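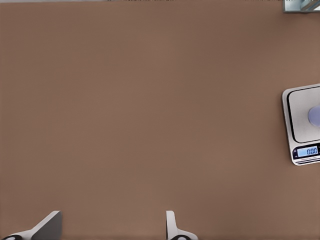
Why does a planner stall when the path is clear? Mostly it's the time limit, the engineer behind Penry told me. "We gave it 40 milliseconds. Two arms need more."

I'd called Lalladmont to ask about their new release, and we got stuck on this — happily. 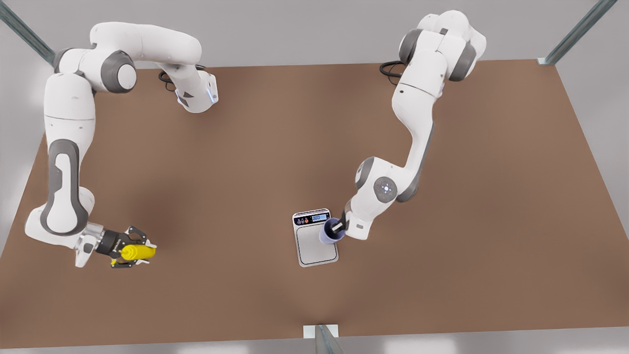
"So now each arm plans alone, then we check the 2 paths against each other," she said. "If they clash, one waits." I asked which one. She laughed. "Whichever has less left to do."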